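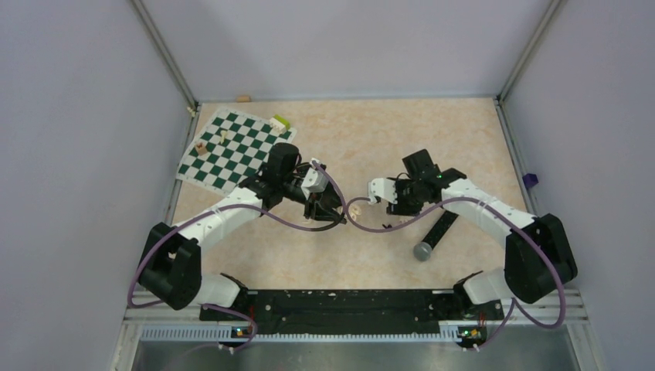 化粪池与隔油池清掏：常见问题

Midia 客服组　3月12日更新

打电话来的人通常分两种，一种已经闻到味道了，另一种是邻居闻到了。两种我们都接。下面这些问题每周都有人问，写在一起，省得您在电话里捏着鼻子听我们解释。

多久清掏一次？

自建房的三格式化粪池，常住人口不多的，一年一次比较稳妥。长年只有两位老人住、过年才热闹一阵的院子，可以放宽一些，但最好赶在过年之前清，别等年夜饭那天。民宿和农家乐按旺季算，旺季前一次，旺季后一次。

餐饮店的隔油池是另一回事。火锅店和烧烤店一般半个月一次，面馆、奶茶店可以一个月一次。有店主坚持说自家菜做得清淡，隔油池对此往往有不同意见。

怎么判断已经满了？

一楼马桶冲水变慢，同时地漏咕噜作响，基本就是了。院子里某一块草长得特别精神，也值得去看看。如果只有一个卫生间不通，多半是支管堵塞，叫疏通就行，不必出动吸污车。您若不确定，先打电话描述一下，描述不需要太生动。

费用怎么算？

起步价300元，包含一个池、一车、一次往返，适用于Zoslow片区内车能开到池边的情况。管子要接长、井盖要撬、池底有板结要用高压水枪打散的，另外计费，动手之前报价，您点头了我们才开工。

餐饮店签年度合同的，按次数给折扣，最多可以便宜67元一次。有人问为什么是这么一个数，财务说是算出来的，我们也就没有再问。

停车费、过路费不另收。节假日加急要加钱，价目表在门店墙上，打电话也能问到。

车开不进来怎么办？

先告诉我们巷子最窄的地方有多宽，请用尺子量，“应该能过”这句话我们已经为它倒过很多次车了。大车进不去的可以派小车，小车罐体小，可能要跑两趟。小车也进不去的，从巷口接管子，中间有人家晒被子的，麻烦提前打个招呼。

门口有台阶、有坡都没关系。门口有狗的请先拴好，说它从来不咬人的也请拴好。 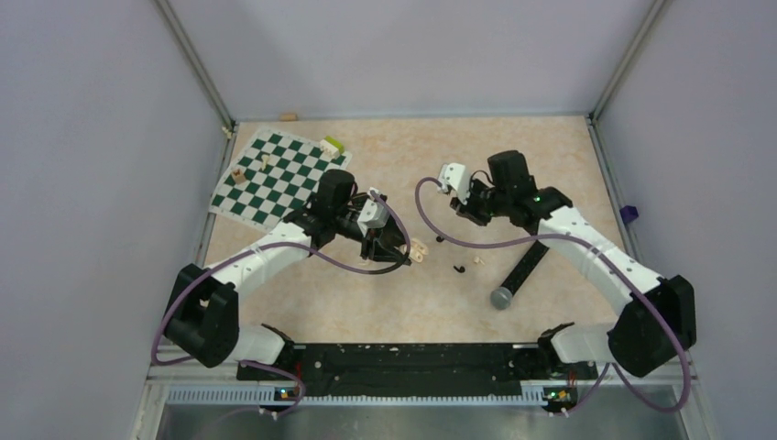
需要我在家吗？

第一次上门需要有人在，主要是指认井盖的位置。以后再来，只要院门能开、井盖上没有压东西，您上您的班，清完后我们把现场照片和联单发到您手机上。

有租客的房子，请事先跟租客说清楚。工人站在院子里向一位刚睡醒的陌生人解释自己的来意，双方都挺尴尬。

我不知道井盖在哪里

很常见，尤其是刚买的二手房。先看看图纸，没有图纸就问原房东，原房东不接电话的话，我们带探管器上门找，找到收一次探测费，没找到不收。以往找到过井盖的地方包括花坛底下、鸡窝底下和新铺的瓷砖底下。最后一种需要您自己拿主意，瓷砖我们不负责恢复。

会很臭吗？

会。掀盖那一阵味道最重，抽起来之后反而好一些。请关好靠近池子那一侧的窗户，把衣服收进来，空调如果有新风功能先停掉。清完后井盖四周会冲洗干净，味道一般当天散掉，碰上闷热天要久一点。

如果您家在办喜事，请改约。改约不收费。

清出来的东西去哪儿了？

化粪池的粪污运到Derkach处理站，过磅、登记、卸料，每一车都有联单，一式几份，其中一份归您。隔油池的废油脂分开装车，送到有收运资质的接收单位，不与粪污混装。

总有人压低声音打听废油卖给谁了。不卖，也不代卖。有人上门说可以免费帮您收隔油池，还倒给您钱的，建议您先看看他的证，再想想他图什么。

联单请留好，餐饮店检查时要看。夹在菜单里不算归档。

哪些东西不能往池子里倒？

湿纸巾，包括包装上写着可以冲走的那种。猫砂。油漆和稀释剂。整锅的火锅底料。卫生用品。建筑水泥浆，这一项特别提醒正在装修的业主看着点工人，水泥在池底凝固之后，我们的车就帮不上忙了，要请的是拿电镐的人。

大量漂白水、洁厕剂也请少倒，池子里的细菌是免费给您干活的，没必要这样对待它们。

往池子里放酵母粉、可乐、“生物除臭宝”有用吗？

酵母粉没见过有什么效果。可乐建议喝掉。市面上的菌剂有些确实能减轻气味，但它不会让沉渣消失，该掏的时候还是得掏。

可以自己清掏吗？

不可以，这一条我们不开玩笑。池内有硫化氢和沼气，人下去几秒钟就可能失去意识，下去救人的人也一样。不要下池，不要把头探进井口，不要在井口抽烟或者用明火照。孩子和宠物离远一点。东西掉进去了，手机也好，戒指也好，打电话给我们，工人用工具打捞，捞不捞得到不敢保证。

万一有人已经倒在池里，先打119和120，大声喊人，在外面往里送风，千万别跟着下去。
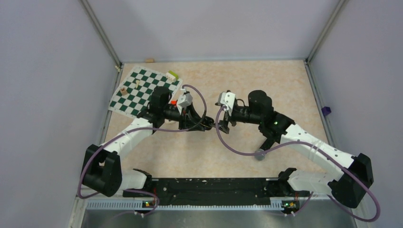 两条机械臂装在同一根黑色导轨上。

怎么预约，要等多久？

打电话，或者在Tridia小程序里搜“Midia清掏”。平时隔天能到，雨季要排队，大雨过后的头几天排得最长，那时候全镇的池子会不约而同地想起我们。溢出到室内的属于紧急情况，请直接打电话，不要在小程序里留言等回复。

预约时报一下地址、池子类型、上一次清掏的大概时间。记不清时间的可以说“搬来以后没弄过”，我们心里就有数了。

可以开发票吗？

可以，电子票，开工当月开具。项目名称只能如实写清掏服务，有客户希望改成“环境咨询”，我们理解这份心情，但是不行。

清完没几天又满了，怎么回事？

常见的原因是池体渗漏，地下水倒灌进来，或者雨水管接进了化粪池。清完5天之内又出现溢流的，我们免费回来看一次，确认是没掏干净的，免费补清。如果是渗漏或者接错管，会跟您说明位置，维修要另找施工队，我们不做土建。

建议您清完当天顺便看一眼池壁有没有裂缝，请工人帮忙打灯看，站在旁边看他看就行。

你们的车停在哪里？能不能别停在我家附近？

停车场在608号院，离最近的住户隔着一条河。车辆每天收工后冲洗，罐口加盖密封。路上如果看到我们的车滴漏，请拍下车牌打客服电话，这类投诉当天处理。跟在我们车后面觉得心情不好的，欢迎超车，注意安全。

投诉和表扬打哪个电话？

同一个号码，工作时间有人接，夜里转到值班手机。投诉占多数，表扬也有，上个月有位客户专门打来说工人走的时候把她的葱扶正了。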